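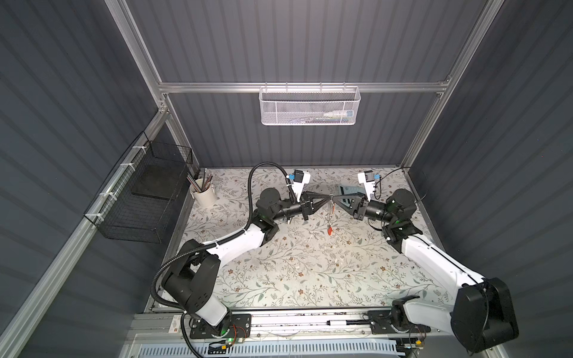 **Plastent 40 low tunnel kit**
$697, pickup or freight. In stock at Eston, more coming.

Page updated February 6, 2023. Price went up, see bottom. Old price on the paper flyer is dead, sorry.

Low tunnel for market gardens and big home plots. Covers one bed, 40 ft long, 6 ft wide at the ground. Galvanized hoops, woven poly cover, clips, anchors, rope. Lettuce, spinach, carrots, early beets, overwintered onions. Not a walk-in. You will be on your knees or bent over for most jobs, same as any low tunnel.

### What comes in the kit

- hoops, galvanized steel, pre-bent, one size only
- ridge rope with a loop already tied on one end
- woven poly cover, clear, one piece, hemmed on the long sides
- 2 end anchors, the screw-in kind
- MacPherson clips, one bag (spare clips are in the same bag, don't look for a second one)
- side rope, one spool, you cut it
- instruction sheet, both sides printed, turn it over

Not included: sandbags, shade cloth, drip line, any kind of bench or bed frame. Also no mallet. A rubber one is best on the hoop ends but a regular hammer and a scrap of two-by-four gets it done.

### Hoops

Same hoop Odent has been bending for the last few seasons, with the longer leg. The old leg was too short for loose soil and we heard about it. If you have old hoops they will still work under the new cover, just set them a bit closer together and don't mix old and new in the same run. The heights don't match and the cover sags at every change.

Legs push in by hand in worked soil. Clay or stony ground, make a pilot hole first with a length of rebar. Do not drive the hoop from the top of the curve. It flattens, and then you own a flat hoop. We don't take those back.

Galvanizing is inside and out. Cut ends are painted. Paint rubs off below ground after a while and you may get some rust at the tips, doesn't affect anything for years.

### Cover

Woven poly, UV treated, with a reinforced strip down the middle where it rides on the ridge rope. It's heavier than the film you get on a roll at the farm store. Heavier to drag around too. Get a second person for the first time out, specially if there is any breeze at all.

Cover is clear with a slight haze. The haze is normal. It spreads the light out and you get less leaf burn on sunny cold days.

Rips: use the repair tape, both sides of the tear, on a dry cover. Tape on a damp cover lasts until lunch. Duct tape leaves a mess and the sun cooks it.

Don't store it in a heap in the barn. Mice. Roll it around a pipe or a long board, tie it, hang it from the rafters if you can.

### Clips

MacPherson snap clips, the black ones. Snap over the hoop and cover together. Stiff when cold, so on a cold morning keep a handful in your coat pocket before you start. Take them off by rolling, not pulling. Pulling is how the cover gets those little half moon tears and then you are writing to us.

One clip on each side of every hoop is enough for most places. Windy ground, double up on the side the wind comes from and run the side rope over the top in a zigzag.

### Setting it up

Full steps are on the sheet. Short version for people who lost the sheet:

1. Rake the bed and pull out old stalks, anything that pokes.
2. Screw in the end anchors, one past each end of the bed. All the way down, eye just above the soil.
3. String a line between them so the hoops come out straight.
4. Hoops in, same depth on both sides. Stand at the end and look down the row, fix the crooked ones now.
5. Ridge rope from anchor to anchor, one wrap around the top of every hoop, pull tight.
6. Cover on. Bunch the ends and tie them to the anchors.
7. Clips, start in the middle and work out to the ends.
8. Side rope if you need it.

First one takes the better part of a morning. Goes a lot faster after that.

### Venting

Everybody asks. Slide the cover up on one side and let the clips hold it. Sunny day, even a cold one, vent it by mid morning. Lettuce will take a freeze a lot better than it takes a cooked afternoon. Close it back up while there's still sun on the bed so you keep some warmth in the soil.

If you work away from the farm and can't get back to close, leave the downwind side up a hand's width all day and put a light row cover directly on the crop inside. Works fine for spinach and mache. Less fine for basil, but basil has no buisness being in there before the frosts are done anyway.

### Snow

Wet snow is the problem. Dry snow slides or you can bump it off from the inside with a broom, soft end up. Wet snow you have to go out and clear while it's falling. Hoops will lean, then the whole run leans. If you know a big wet one is coming and the bed is empty, pull the cover.

No snow load rating on this kit. Please stop asking for one for the insurance, it's a low tunnel and we don't have a paper for it.

### From a grower

Kirsten Marchand runs two of these on her fall greens and sent us notes, pasted in with her ok:

> Put both up in November, later than I wanted. Ground was already getting stiff so I used the rebar trick. Spinach held all winter, slowed way down and then took off again. Lost the outside row on the north side where I got lazy with the clips. The rope really does need to be tight, mine went slack after a week and I had to redo it. Would like the ends to be easier to open, I end up crawling in from the side.

She's right on the ends. We are working on a zip end. No date. Don't wait for it.

And yes retighten the ridge rope after the first week. It's new rope, it stretches.

### Sizes and joining

One length only. You can join 2 kits end to end with a hoop of overlap, clip both covers on the shared hoop. Skip the middle anchors and move them to wherever the wind is worst.

Shorter bed? Fold the extra cover under at one end and bury it, keep the left over hoops for later. Cutting the cover is fine too, it just means no return. Melt the cut edge a little with a soldering iron or it frays. Outside, not in the kitchen.

Wider bed, no. The hoop is 6 ft and the hoop doesn't stretch. Spread the legs and you lose the height and the snow sits on it.

### Spare parts

All of it sold separate, ask for current prices:

- single hoop, new long leg
- cover only
- MacPherson clips by the bag
- end anchor, each
- ridge rope, looped
- side rope by the spool
- repair tape, clear

Hoops by themselves are pickup only. Freight on a bent hoop costs more than the hoop.

### Shipping

Goes out from Eston on a pallet if you order more than one, otherwise a long bundle plus one box. Two pieces. They don't always show up on the same day, so give it a bit before you call us about missing clips. The clips are in the box.

Someone needs to be there to take the bundle off the truck. It's awkward more than heavy. Drivers won't carry it up a lane, they'll leave it at the road.

Check the box before you sign. If the cover has a hole in it from the forklift write that on the slip right there, "box damaged" is plenty. Without it we can't get anything back from the freight company and then it's a long argument for everyone.

Pickup: round the back, green door, ring the bell and wait. Bring something long to carry it on. A pickup with the tailgate down works with a strap and a flag. A hatchback does not work, people keep trying.

### Returns

Unopened cover and straight hoops, yes, you pay the freight. Cover that's been outside, no. Clips, no. Wrong item or we messed up the order, call and we fix it, our cost.

Warranty is on the seams and the hemmed edge. Not on wind, hail, dogs, deer, weed whackers. Odent covers the hoops for bad welds, not that there's a weld in them apart from the anchor eyes. So really it covers the anchor eyes.

### Price change

Now $697 for the kit. Steel went up and so did the poly. Orders already paid stay at what you paid, don't worry about it. Quotes given over the phone, call Lorne and he'll look at his notebook.

No discount for quantity right now. Garden clubs and schools ask anyway, sometimes there's a returned kit or a scuffed cover we can let go cheaper. Have to ask, it's never on the page.

### Questions

Lorne Leclerc, Plastent desk, Eston. Phone is better than email until planting is over. If you email put the bed length and what kind of soil you have, saves a round of back and fourth. Photos of the problem help a lot with clip and rope trouble.

Next batch of covers is being sewn now. If the order button says wait list, get on it, we go down the list in order and you don't pay until yours is ready to ship.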